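Why Does Toast Turn Brown?

Hi, Kelly Bickerstaff here! I eat 2 slices of toast every single morning, and when I was a kid in Andville I used to press my nose close to the toaster (too close, my mom said) and wonder where the brown came from. Bread goes in pale and comes out golden. Did somebody paint it?

Nope! Bread has tiny bits of sugar and protein in it. When the outside gets really hot, the water there dries up first, and then the sugars and proteins start joining together and make brand new stuff. That new stuff is brown, and it smells amazing. Scientists call it the Maillard reaction. Say it like this: my-YAR.

Cookies do it too, and so do pancakes! 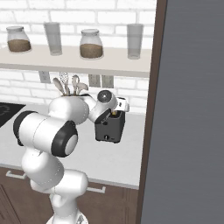 So what about burnt toast? If you leave the bread in too long, it keeps on changing until parts of it turn to black, bitter carbon. Yuck. Even 30 extra seconds can do it, and I have scraped a lot of black crumbs into the sink.

Next time a grown-up makes toast, ask for one light slice and one dark one, and see which you like better. I'm a dark toast person!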